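Kitchen Cell Re-Inspection Checklist, With Comments
Site: Selville test kitchen, two-arm counter cell
Reason for inspection: uncommanded gripper closure and cable snag, reported in April
Inspector: Lucyna Malinowski
Present for part of it: Cyprian Borkowska (cell operator), Sarmīte Mägi (controls)
Date: 18 Jun 2021

Marks used: OK, OK WITH COMMENT, FAIL, NOT CHECKED. The old form also had a mark called FINE FOR NOW. It has been withdrawn, and I have been asked to stop writing it in by hand.

Background, for those who missed it

In April one of the arms was moving away from a cutting board after setting down a plate. A loop of gripper cable caught on the rim of a tray. The arm kept going, as arms do. The cable pulled tight, the connector backed out partway, the gripper lost its position signal, and on the next retry it closed at full force on the handle of a wooden spoon. The spoon was the only casualty. The fault log recorded the whole affair as "minor grasp anomaly," a phrase I would like to see retired.

The controller should have stopped the arm when the signal dropped. It waited 460 milliseconds, tried again, and then stopped. The limit in our own procedure is 200. Sarmīte found that the limit had been typed into a settings file the controller stopped reading after the Fluton update. The file was correct in every respect except being used.

Section 1. Before power-up

1.1 Emergency stop within reach of the operator's normal standing spot.
OK. It used to be behind the operator. Cyprian demonstrated the old reach for me and I asked him not to do it twice.

1.2 Emergency stop tested with both arms moving.
OK. Both stopped. Tested again with one arm moving and one holding position. Both held. The button needs a firm push and gives a satisfying clunk.

1.3 Floor marking visible and unbroken.
OK WITH COMMENT. The tape has been renewed on three sides. On the fourth it has been worn away by people who stand on it while explaining that they never cross it.

1.4 Warning labels present on both arms.
OK. I'd like the next inspector to look at the labels from where a visitor stands, which I forgot to do until the coffee was poured.

1.5 Mounting bolts torqued and marked.
OK. Paint marks line up on both bases.

1.6 Operator has read the current procedure.
OK WITH COMMENT. Cyprian has read it. He has also corrected the spelling in it, in pen, and his corrections should be put into the master copy. Page 2 told people to keep their hands clear of the "griper."

Section 2. Cables 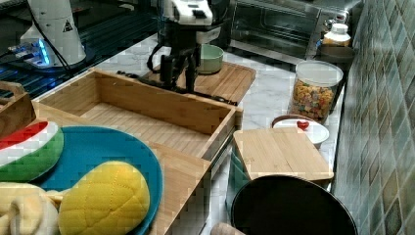 2.1 Cable slack at the gripper kept within the clip guides. FAIL. The rule says no free loop should be big enough to pass over the rim of a tray, and the rule was written by me, so I can report that it is clear. A black cable still loops out from the side of the gripper and curls down, with a slatted wooden tray close by in the foreground and a cord lying across the cutting board for company. A loop plus a tray is the April fault with its shoes on. Cyprian's position is that the slack is needed for full wrist rotation. Sarmīte's position is that the task never uses full wrist rotation. They have both held these positions since spring and I have ruled for Sarmīte. Fit the short cable and limit the wrist in software to match.

2.2 No loose cords on or across the working area.
FAIL. Same cause, same afternoon's work to fix. Anything that must cross the counter goes along the back and gets clipped down.

2.3 Connectors locked and strain relief fitted.
OK WITH COMMENT. The new locking connector is a great improvement. I pulled it harder than I was supposed to and it stayed put. The strain relief on the second arm is a zip tie. It's a good zip tie, but the drawing shows a bracket, and the bracket is in a bag in the parts drawer with its screws.

2.4 Cable jackets free of cuts, kinks and flat spots.
OK. The jacket damaged in April has been replaced. Kazimiera Sobczak has kept the old one on her desk and shows it to new starters, which has done more for cable discipline than my memo.

Section 3. Controller and stop behavior

3.1 Signal-loss stop within 200 milliseconds.
OK. Connector signal interrupted at the test box during slow motion, fast motion and while holding an object. All stops were within the limit.

3.2 No automatic retry after signal loss.
OK. The retry has been removed for this fault. The arm now stops and waits for a person, and the person has to press two things in the right order. Cyprian calls this tedious. He is right and it stays.

3.3 Settings file in use is the one on record.
OK. The controller now prints the name of the file it is reading at startup. Please read the name. In April it would have told us everything, had it been printed, and had we looked.

3.4 Grip force limit active.
OK WITH COMMENT. The limit holds during normal moves. During homing it is not applied until the fingers have fully opened once. Sarmīte says the gap is too short to matter. I have written it down in case it would like to matter later.

3.5 Fault names in the log are understandable.
FAIL. See "minor grasp anomaly." A fault in which the machine breaks something should say so. Suggested wording has been sent to Fimenden, who maintain the log software, along with a picture of the spoon.

3.6 Log storage.
OK. The log used to keep the last 100 events and throw away the rest. It now keeps 1,000. Most of the first 100 after April were people opening the log to look at April.

Section 4. Counter and objects

4.1 Only task objects inside the reach of either arm.
OK WITH COMMENT. I accept that a kitchen cell has to contain a kitchen. I don't accept that every object in it was put there on purpose. When I asked which items belonged to the task, I was given two different lists and an apology. There should be one list, on the wall, and whatever isn't on it goes in the cupboard before the arms are enabled.

4.2 Glass kept out of the sweep area.
FAIL. The clear jar of cereal loops stands on the counter with the work, and being glass it will not forgive an elbow, robotic or otherwise. Move it out or swap it for plastic. The cereal doesn't mind.

4.3 Heating appliances unplugged during arm motion.
NOT CHECKED. I ran out of time tracing cords to outlets. Until it's checked, treat every appliance as live and keep the arms off that side. The outlets also need labels. "Left one" is accurate from only one side of the room.

4.4 Nothing flammable stored on top of a heating appliance.
FAIL. A folded dish towel lives on top of the toaster oven. Hang it somewhere else. There is no version of this item in which the towel wins.

4.5 Soft stand-in food used for all unattended motion.
OK. The plush fruit is in use and has survived everything so far. The watermelon slice has been gripped more often than any of us. Real food is for attended runs only, at reduced speed, and must be cleared away afterward by whoever ate the rest of it.

4.6 Work starts with the plate in the agreed position on the board.
OK WITH COMMENT. Position agreed: round green plate, left half of the long bamboo board, arm coming in from the other side. That keeps the fingers from passing over the plate on approach. Please don't center it because it looks nicer. Kazimiera centered it because it looks nicer. 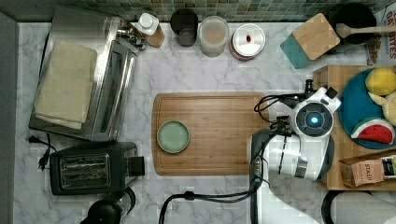

Section 5. People

5.1 Two people present when both arms are enabled.
OK WITH COMMENT. Two names in the sign-in sheet for every session. In several sessions both names are in the same handwriting. I will be kind and suppose that one person signed in for a friend who was really standing there. From now on, people sign for themselves.

5.2 Reset carried out only after the cause is known.
OK WITH COMMENT. The reset form asks for a cause. Causes given since April include "cable," "cable again," "Sibiya demo" and "unclear, but it seems happier now." The last one is not a cause. The third might be, and I have asked the people who ran the Sibiya demo for an account.

5.3 Hands out of the cell during homing.
OK. Watched three homings. All hands accounted for, including mine.

5.4 Near misses reported within the shift.
OK WITH COMMENT. Reports have gone up since April. I count that as good news. Zuzanna Krawczyk wants to know why the graph is climbing, and I have explained it to her once with words and once with a drawing.

Actions

Short cable fitted and wrist limit set: Sarmīte Mägi. Cell stays at reduced speed until done.
Loose cords rerouted and clipped: Cyprian Borkowska.
Bracket fitted in place of zip tie: Cyprian Borkowska. It is in the drawer. The second one down.
Grip force gap during homing, measure and report: Sarmīte Mägi.
Object list agreed and posted, jar and towel moved: Kazimiera Sobczak.
Appliance outlets traced and labeled: me.
Fourth side of floor tape: whoever is standing on it.
New fault names: waiting on Fimenden.

Result: NOT RELEASED for full speed. Released for attended work at reduced speed, one arm at a time, once the loose cords are off the board.

Comments added after circulation

Cyprian Borkowska: Cords are rerouted. The bracket was in the third drawer.

Sarmīte Mägi: Short cable is in. Wrist limit set and tested at both ends of travel. I will measure the homing gap next, and I still think it's too short to matter.

Kazimiera Sobczak: List is up by the door. I have left the plate where it is.

Zuzanna Krawczyk: Can the graph be a different color?

Lucyna Malinowski: Re-check of 2.1, 2.2 and 2.3 booked. 4.3 still open, and still mine.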